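Brarncombe: fotografias de blocos pequenos sobre mesas claras

Bem-vindos, e obrigada por passarem por aqui! O Brarncombe é uma coleção de 1.517 fotografias de blocos de brincar, daqueles que acabam sempre debaixo do sofá, pousados em mesas de várias casas e salas de atividades. Comecei a juntá-las em junho, para a minha própria comodidade (queria comparar cores e tamanhos sem andar com caixas às costas), e a coisa foi crescendo até merecer uma ficha como deve ser.

As imagens estão repartidas por duas pastas: Livero, com 854 ficheiros, e Tandance, com os restantes. A primeira reúne os blocos sozinhos; a segunda, os pequenos conjuntos, as torres e as filas.

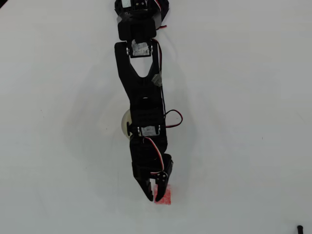
A cor do bloco é o campo que mais trabalho me deu, e ainda hoje volto a ele de vez em quando com uma chávena de chá ao lado. Uso 12 nomes de cor, todos em minúsculas, sem "claro" nem "escuro". Um bloco pequeno e vermelho sobre um tampo branco liso fica simplesmente como "vermelho", com "branco" no campo da mesa e "pequeno" no do tamanho. Quando o tampo tem veios ou toalha, escrevo isso em "notas", por extenso, e peço que façam o mesmo se quiserem contribuir.

O tamanho é dado a olho, em três classes: pequeno, médio e grande. Não há medidas em milímetros, portanto não usem a coleção para calcular dimensões, por favor.

Problemas conhecidos: 43 fotografias da pasta Tandance têm o campo da mesa em branco, e nas da sala Montoya o laranja puxa bastante para o vermelho por causa das lâmpadas. Vou corrigindo aos poucos.

Dúvidas e emendas são muito bem-vindas, mesmo as miudinhas.

Ginette Grewal
Última revisão: 28/7/22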